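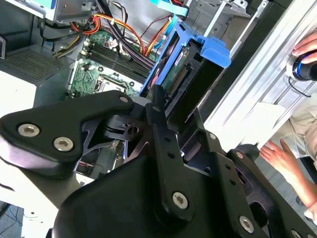 What gauge wire do you run to a gripper servo at the end of a three foot arm?

Eighteen gauge for power and whatever thin stuff you like for signal. Keep the two apart where they cross the elbow if you can.

solderpond
Posted 2018-09-11

OK so that was my question from the old thread and it got a good answer (thanks Seul-gi!), but now I have more. We're building an arm at the Sumside shop that can pull parts out of dead desktop towers. The frame is aluminum extrusion, the gripper is black plates held together with hex socket screws, and I love it more than is reasonable. We're going for the hard drive first. The one in our test tower has a bright blue caddy, so even my terrible color matching code can find it!

Where I'm stuck is the fingers. They're wide, and there are cables running right over the board. Do I narrow the tips or teach it to go around?

grekfan60
Narrow the tips. You'll spend all winter on path planning and one zip tie in the wrong spot will undo it.

Seul-gi Jeon
I'd leave the tips alone for now. A broad curved finger can push a cable bundle aside without nicking it, and a skinny one will slide in under the wires and hook them. I did exactly that on my Grekico arm and yanked a connector clean off. Come at the caddy by its tab, slowly, and see how far you get.

grekfan60
Pushing cables aside is fine until the bundle springs back and you're pinching it against the drive. Ask me how I know. 23 mm wide at the tip was the sweet spot on mine.

solderpond
Ha, so you've both wrecked something, that's encouraging. Seul-gi, did you have any kind of force limit on yours or just servo stall?

Seul-gi Jeon
Just a current limit, set way low. It gave up on stiff caddies a lot, which I could live with. The Grokum board lets you set it per joint, and the menu for it is buried under "motion" for some reason.

won_tinkers
Different take: why a gripper at all? A hook on a linear slide would get a caddy out for 600 bucks less and you'd be done by November.

solderpond
Because I want to do memory sticks next, and then cables, and a hook won't do those. Also grippers are fun!! But I hear you on the money. More than 2,000 into this already, counting the first set of servos, which we do not discuss.

won_tinkers
Fair. Memory is going to be rough though, those end latches want two hands.

grekfan60
He's right about the latches. Still say trim the tips. Print a spare set so you can go back.

solderpond
Printing a narrow pair tonight and keeping the wide ones on the shelf. I'll try both on the same tower. Does anybody have a spare caddy with a busted tab? I'd like to see what it does when there's nothing good to grab.

Seul-gi Jeon
I've got a couple in the junk bin, what bay size?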